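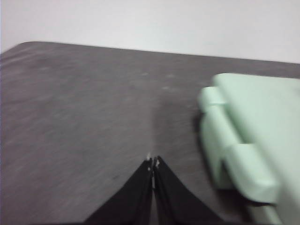
Joana Pinheiro reckons a dark tabletop is a mistake you only make once, and she told me so in a very long message after my last post, the one where I said I was thinking of keeping ours. Every crumb, she wrote, every ring from every cup, and you'll be wiping it down until you retire. She went pale years ago and has never looked back.

Well, Joana, I've kept it! I did think about what you said (I thought about it for most of April) and you're right about the crumbs. Charcoal shows flour and dust and toast like nothing else, and there are always a few pale specks on it however recently I've been round with the cloth. But I love the colour against the plain wall, and I love the rounded corners even more - anyone who has walked a hip into a square one at six in the morning will know why.

We nearly swapped it for a Drulness, which is a lovely table, all honey-coloured timber, and I sat at it in the shop for far too long. Then I turned over the tag and saw $1,489 and remembered that the car needed tyres. The one we have cost us $84 secondhand from a fellow in Boutros, plus a bit of petrol and a very awkward forty minutes getting it through the back door.

So the plan now is to live with it properly. I've given up the spray cleaner, which only ever left streaks, and gone back to warm water, a drop of dish soap and an old flannel pillowcase cut into squares. Wipe one way, then dry the same way. My mum did her benches like that and I used to roll my eyes at her, and now look at me.

The other thing I've decided is that whatever lives on the table should be light. I've got a real soft spot for mint green at the moment, that washed-out pastel sort, and it's so cheerful next to the grey that I've stopped hankering after a tablecloth altogether.

The wall is staying bare for now. I had a print picked out, but I keep putting off the hammer, and I've grown rather fond of the quiet. Joana, if you're reading, you're welcome for tea any afternoon, and yes, I'll find you a coaster.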